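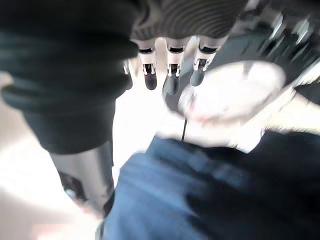 Home Services About us Budget clinic Case notes Contact
Search this site Enter keyword Go

About Badolley

Badolley advises small and middling organisations on whether to buy robots, and if so which, when, and with whose money. We don't sell machines. We take no commission from anyone who does, and we have turned it down often enough that most suppliers have stopped offering.

We should say early on that we are hard to impress. Genowefa Michalski set the firm up after a dozen years running purchasing for a packaging company, where she signed for three automated lines and would only sign for one of them again. The other two did what their brochures said they would. The brochures had left out the guarding, the new floor, the second compressor and the man who had to come from abroad whenever the software was updated. She still has the brochures.

What we are asked to look at

Most of our clients have already seen a demonstration before they ring us. That is usually a pity. A demonstration is a piece of theatre put on by people who know exactly which object will be picked up, and at what angle, and who have practised it over the weekend. We would like to be rung before the theatre. If it's too late for that, we ask for the quote, the maintenance terms and a list of the jobs you think the machine will do, and we go through them with a pencil.

Lately the enquiries are mostly about robot hands. Two years ago it was arms and little else. Now every second caller wants fingers, and wants to know if they are worth the extra. Sometimes they are. A hand with several fingers has a great many small parts that move, and each of those is something to wear out, be stocked as a spare, or be waited for. If your work is lifting the same carton all day, a suction cup or a plain two-jaw gripper will probably do it for a fraction of the cost and you can leave the fingers to somebody with a stranger problem.

How we budget

Our starting point is that the price on the quote is the smallest number you will ever see. We write a second column next to it. Into that go fixtures, cabling, safety work, training, the hours your own people will lose while it is being set up, insurance, spares, and what it costs to have the thing taken away at the end. Suppliers dislike the second column. One of them called it unhelpful, in writing.

A word about hours. The Cenmont handling trial was sold to its owners on 1000 working hours in the first year. Henryk Zieliński, who looks after our figures, went through the logs when the year was up and found 700. The owners had not done anything foolish. They had holidays, a blocked loading door in January, two changes of product and a long wait for a replacement cable. Those things happen to everybody and they were in no one's plan. On 700 hours the payback the supplier had promised moved from comfortable to doubtful, and the second unit was quietly dropped.

We now ask every client to redo their sums at seven tenths of the promised hours. If the case still stands up, we'll talk about delivery dates.

Renting, borrowing and waiting

Buying is one way to get hold of a robot. Baran, a small workshop we have advised since our first winter, rented for a season and learnt that its parts bins were the real trouble. They changed the bins and sent the robot back. We count that as one of our better jobs, though it does nothing for our reputation among people who like a photograph of a ribbon being cut.

Waiting is also a plan, provided you put a date on it and say what would change your mind. We will write that down for you too, and charge less for it.

Who you will deal with

Genowefa Michalski takes the first call and reads the contracts. Henryk Zieliński does the costings. Joscha Kröger visits sites with a tape measure, and has strong opinions about floors. Oliwia Kurek handles acceptance testing, meaning that she turns up on the day with your own awkward items in a box and asks for those to be picked up instead. Gerardo Umali keeps our spares and repair records, 1217 entries at the last tidy-up, drawn from clients who have agreed to share what broke and how long it took to mend.

We are sometimes asked if we are against automation. We aren't. We have recommended purchases, a few of them large, and Zuneo, our shared test bench, was bought with our own money after an argument that lasted most of a spring. It went over budget – Henryk has the details and will give them to you whether you ask or not.

What it costs

A first review is £900, fixed, for one machine and one site. You get the second column, a page of questions for your supplier, and a plain opinion: buy, rent, wait or forget it. Site visits and acceptance testing are quoted separately. The first call is free and is best made in the morning.

Please have the quote in front of you when you ring. If you've already signed it, ring anyway, and have the cancellation terms ready.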